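I caught Walid Sfeir at 11 in the morning, between coffees, and he was already talking before I sat down. He's refinished floors in Bostbridge for 28 years and he still gets excited about it!

"People sand too much," he told me. "They start at 60 grit and never leave."

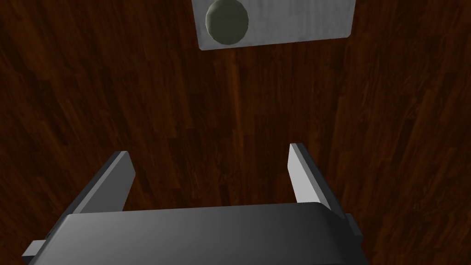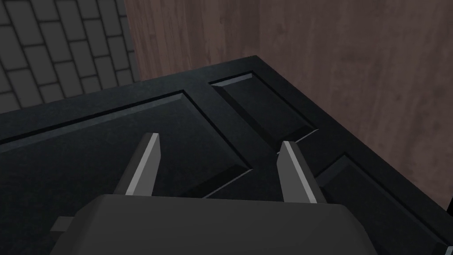
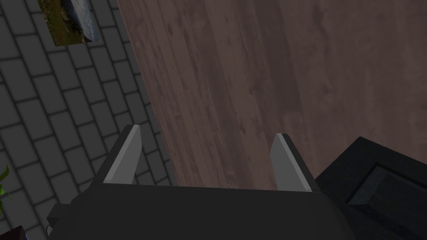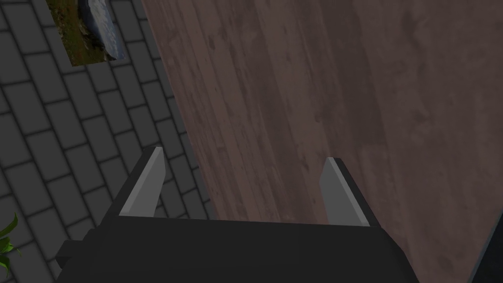 I asked about the old dance hall in Zendoscombe – 237 boards, every one pulled up and numbered in chalk. "My knees remember," he said, laughing. He'd do it again in December, he says, if they'd just fix the heating first.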